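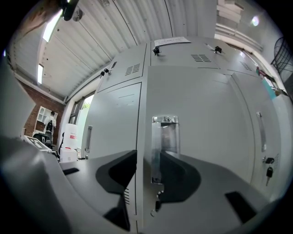 15. März

Ansatz 9, Roggensauer, Charge Antwi. Gestern Abend aufgefrischt, heute früh pH 4,1. Riecht nach Apfel und ein wenig nach Nagellack, was Rodrigo »charaktervoll« nennt. Ich nenne es zu warm geführt.

Das Mehl von Vavness ist deutlich gröber als das vom September, obwohl dieselbe Type auf dem Sack steht. Wasseraufnahme neu bestimmt, drei Prozent mehr. Die alte Rezeptkarte stimmt also nicht mehr, hängt aber noch am Kneter und wird dort vermutlich auch mich überdauern.

Backversuch:
- Teigeinlage 427 g, Kastenform klein
- Stückgare 55 min, hätte 45 gereicht
- Kruste ordentlich, Krume oben gerissen, unten ein Streifen wie nasser Filz

Der Streifen kommt entweder von der Übergare oder von der Unterhitze. Villalobos tippt auf die Unterhitze, weil er den Teig gemacht hat. Ich tippe auf die Übergare, weil ich den Ofen eingestellt habe. Morgen beides getrennt – erst Gare kürzen, Ofen bleibt wie er ist.

Fallzahl noch nicht gemessen, das Gerät meldet wieder Fehler 2224. Im Handbuch steht dazu: »Kundendienst verständigen.« Kundendienst verständigt. Dort kennt man 2224 nicht.

Nachtrag: Probe Sunthorpe versehentlich mit Enell beschriftet und umgekehrt. Am Geruch erkannt, Etiketten getauscht. Die Protokollzeilen von heute Vormittag entsprechend lesen, Spalte B ist Sunthorpe.

Noch offen: Salz bestellen, Thermofühler abgleichen, Rezeptkarte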